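The Basket Method, Two Weeks In

I have never trusted a tidying system that starts with buying something. So when three different people at work sent me the same article about the Wumbei way of clearing a surface, I read it with my arms folded. The idea, if you missed it, is that every table in your home gets one shallow basket, and anything on the table that isn't in use goes in the basket. Once a week you empty the basket and put things where they live. The article ran on for 424 comments, most of them from people whose lives had been changed.

I have owned baskets before. What happens to a basket in my house is that it fills with batteries of unknown charge, a tape measure and takeout menus, and then it sits there for two years as a piece of furniture. I have one by the front door that I'm a little afraid of.

Still, I said I would try it, so I did. Stusby sells a set of three "surface trays" for an amount I won't type out. I skipped those and used a plain wicker one I already had. The article also wants you to put a cloth on the table, in a light color, so that clutter "announces itself." I rolled my eyes at that and then got out the white cloth anyway. 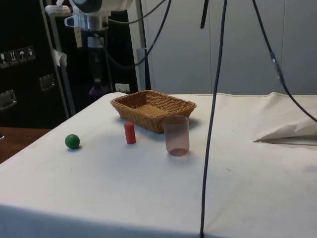 Basket, still empty. Red peg, green ball and pink glass waiting their turn.

I will give the cloth some credit. A dark green ball on brown wood can sit there for a month and you stop seeing it. On white you see it every time you walk past. Whether seeing it makes you pick it up is another question, and for the first four days my answer was no. I saw the ball, I saw the little red peg, and I went and made coffee.

The shallow part also makes sense to me. My door basket is deep, and deep baskets have a bottom layer that hasn't met daylight in ages. You can't really lose anything in a shallow one. You also can't put a tall glass in it and expect it to stay upright if somebody bumps the table, which the article skips over completely. Glasses go to the kitchen. I don't need a basket to tell me that, and I don't want a dirty tumbler rolling around on top of the mail.

Now the weekly emptying. The instructions say Sunday, and they say it takes 300 seconds, a strange way to write five minutes. The first Sunday took me far longer than that. The basket was quick, but half of what was in it didn't live anywhere. Where does a ball live, in a home with no dog and no small children? Where does a peg live when you've forgotten what it came with? The Wumbei people say such things should "move on." Mine moved on to the door basket.

The second Sunday was faster, mostly because I had been putting things away during the week to avoid the Sunday job. I suppose a fan would call that the system working. I'd call it dread, but the table did look better.

I'm keeping the cloth for now, though it creases if you so much as look at it and I'm not ironing a tablecloth every week. The basket can stay too. The trays from Stusby I still think are a racket. If anyone has tried the Grastia version, with the lids, let me know, but I can already guess what ends up under a lid in my house.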